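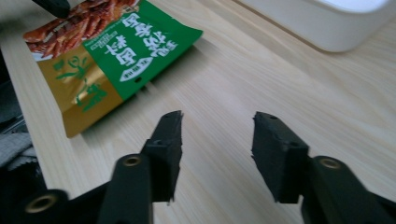 Snack station, level 2 kitchenette: tabletop and stock notes

Page maintained by Tarun Dwivedi for the Stisoton office, Canberra. It covers the light wooden tabletop, its finish and the packaged snacks put out on it. Last revised Tue 30 October.

Tabletop. Pale, honey-toned timber with visible grain. Wipe along the grain with a damp cloth and a neutral cleaner diluted 20 mL to the litre. Do not use scourers. Cups go on coasters — heat marks on this colour are difficult to sand out.

Snack bag, green and metallic gold. Printed bags of this type are laid flat, never stacked on their seams. Direction of the print is of no consequence on the table. On the shelf, the front panel faces out so the best-before date can be checked without handling.

Stock. Chips, nuts and dried fruit are ordered through Saveo every 14 days, order code 358. Opened bags are clipped and moved to the 500 mL tubs in the second drawer. Anything left open overnight goes in the organics bin, and the wrapper goes in general rubbish.

Next re-oiling of the tabletop is in December. Please keep the surface clear that week and use the bench beside the fridge.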